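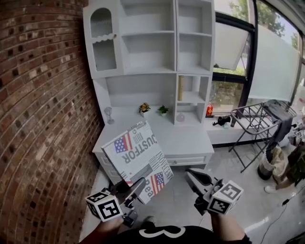

Care and Arrangement of a White Desk and Hutch

Last updated: 13th October
Reading time: 2 minutes

The following guidance is issued to residents of Stistham who have a white painted desk and hutch in their unit. It covers routine cleaning, the arrangement of shelves and the handling of flat boxes and papers.

Before cleaning

Clear the desktop first, then the shelves. Lamps should be switched off at the wall and unplugged. Potted plants are to be placed on a tray or an old towel during cleaning and not on the floor, where soil is easily tracked onto carpet. Flat cardboard boxes should be stood on edge out of the way - never leaned against a freshly wiped surface, as printing ink may transfer to white paint while it is damp.

Cleaning painted surfaces

Work from the top of the hutch down. Use a soft cloth wrung out in lukewarm water with a few drops of dishwashing liquid, followed by a second cloth with clean water, and dry at once. Scourers, bleach and cream cleansers dull the finish and must not be used. Scalloped trim collects dust in the curves; a dry pastry brush or a clean paintbrush will reach it. See-through door panels should be wiped with a barely damp cloth. Do not spray cleaner directly onto the panel.

Drawer knobs are best wiped weekly. A loose knob should be tightened from inside the drawer by hand and then a quarter turn with a screwdriver.

Desks placed against brick

Exposed brick sheds fine grit, particularly in a dry August. Leave a gap of 6 cm between the brick and the back or side of the unit and vacuum it with the crevice tool every 2 weeks. Grit on the desktop should be vacuumed or brushed off before any cloth is used. Residents must not seal, paint or scrub the brick themselves.

Arranging the shelves

Open compartments look tidier, and are quicker to dust, when each is given over to one kind of item. Tall, slim books and boxes suit a narrow side cubby, where they stand upright without bookends. Keep the recess above the desktop free for work in progress.

Flowering plants and succulents may share a desk but should not be watered on the same schedule. Use saucers under all pots, and lift them when dusting to check for rings. White pots and vases mark readily and may be washed in the sink.

Repairs

Chipped paint, sticking drawers and loose panels should be reported to Hafiz Siregar at the Clarton office, extension 1427. Please state the colour of the unit and the location of the damage.

We use cookies to improve your experience on this site. By continuing to browse you accept our use of cookies.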